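Vandwood
Category: Product News > Grippers & End Effectors
Posted in September by the Vandwood bench team

Vandwood puts two small-arm end tools head to head, and we have opinions

We've spent most of the summer swapping tools on little blue printed arms, and we're finally ready to share! Starting this month, the Flarkovard two-finger gripper and the Chae soft-tip tool are both on sale through our shop, and before we put either one on the shelf I wanted to run them myself.

So I did. Each tool got 200 pick attempts on foam balls, on the same mat, with the same Brikex controller and the same speed settings (I changed the speed once, got annoyed with myself and started over). We also threw in a few little black screws, and wow, those are a different story.

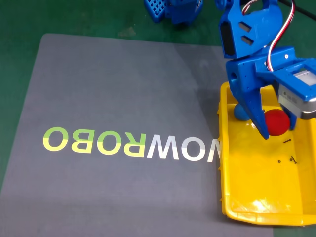
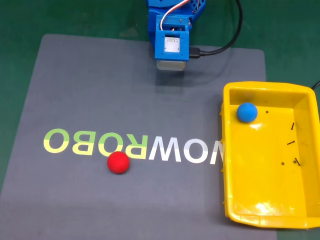

Finger gripper with the red ball at the yellow tray, first photo; soft-tip tool over the mat, second photo.

My favorite for foam is the Flarkovard. It closes gently, it doesn't mind if you come in a little crooked, and swapping it took me some 12 minutes once I'd found the right screwdriver. The Chae is fussier about height, but I love how little room it needs next to a tray wall, and I'd pick it for anything flat. Neither one is great with the screws yet. We're working on a narrower fingertip and I'll post numbers when I have them.

The full kit, with both tools and the Brikex controller, is $599. Schools and clubs can ask us about loaner sets, and the complete pick log is free to download from our support page.

Press contact: Vandwood Press Desk, ext. 1486 | © Vandwood, all rights reserved | Back to top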